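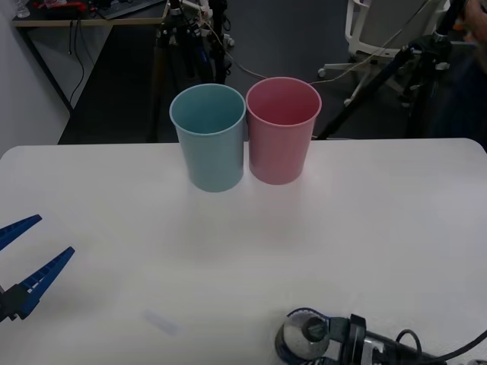 Two-arm test table with cups.

7/3/18

Getier has published a code of practice for small robot arms used on shared tables. The code has 9 sections, covering gripper clearance, cable routing and who may stand near a powered arm.

"Operators wanted one set of rules for every bench," said Kieran Conneely, safety lead at Getier.

Grallora will apply the code at its 200 benches from October. Printed copies can be ordered under reference 2899.

Recent items
Diltier updates gripper labelling
Hafþórsson joins review group

Contact: Lorcan Mac Mathúna, Getier press office, ext. 664 | Back to top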